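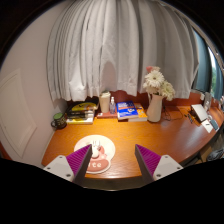 Inspections > Short-stay holding > Kisau

Overview | Checklists | Past visits | Contact

Kisau Holding Center: Health and Safety Walk-Through

Visit of 21 October 2018
Inspectors: Edeltraud Ortner (lead), Baoshan Luo
For the center: Lorna Panganiban, shift manager
Held on arrival: 19 men, 2 women

Key: OK, Partly, No, Not checked

1. Intake

1.1 Medical screening done within 12 hours of arrival: Partly
Files for the last week were all signed. Three had no time written next to the signature, so we can't say when the screening was done. Manager will add a time box to the form.

1.2 Rights sheet given in a language the person reads: OK
Sheets are kept in a rack by the intake desk. The Tigrinya version was out of stock and was printed while we were there.

1.3 Property logged and countersigned: OK

2. Sleeping rooms

2.1 Room numbers match the posted limit: OK

2.2 Bedding clean, one spare blanket per bed: Partly
Bedding clean. No spare blankets in the women's room. Staff said they were at the laundry (Grakance contract, pickup twice a week). Same comment as last visit.

2.3 Windows open or ventilation running: No
Vent in room 4 not working. Work order had been sent to Fluton but no repair date given. Room 4 had two men in it. We asked for them to be moved the same day and Ms. Panganiban agreed.

2.4 Call buttons answered within two minutes: Partly
Tested in four rooms. Three answered quickly. The fourth rang at the desk but the light stayed off, and the officer had to ask which room it was.

3. Medical

3.1 Nurse on site during day hours: OK

3.2 Medicine cabinet locked, log up to date: OK
B. Luo compared the log with the blister packs. No gaps.

3.3 Sick call requests answered within 24 hours: No
Request slips go in a box that is emptied in the morning on working days only. One slip about tooth pain had waited three days. The man was seen by the nurse before we left.

3.4 Room available for isolating a sick person: OK
Used for storing chairs. Chairs need to come out.

4. Fire

4.1 Extinguishers in date: OK

4.2 Exits clear: Partly
Rear exit clear. Side exit had a laundry cart in front of it. Moved at once.

4.3 Evacuation drill in last six months, nights included: No
Day drill done. No night drill on record.

4.4 Master keys held on every shift: OK

5. Contact with outside

5.1 Phones working: Partly
One of two. Lanz has been called.

5.2 Lawyer visits in private: OK
Door closes properly now. It did not last time.

5.3 Complaint forms available without asking an officer: OK

5.4 Outdoor time of at least one hour a day: Not checked
Yard log was with the day supervisor, Severin Hollenstein, who was off site. Copy to be sent.

Follow-up

Items 2.3, 3.3 and 4.3 need a written answer within 30 days. Corina Zürcher will make a short return visit in November to look at room 4, the call buttons and the phone. Send the yard log to her as well.

Comments (2) | Share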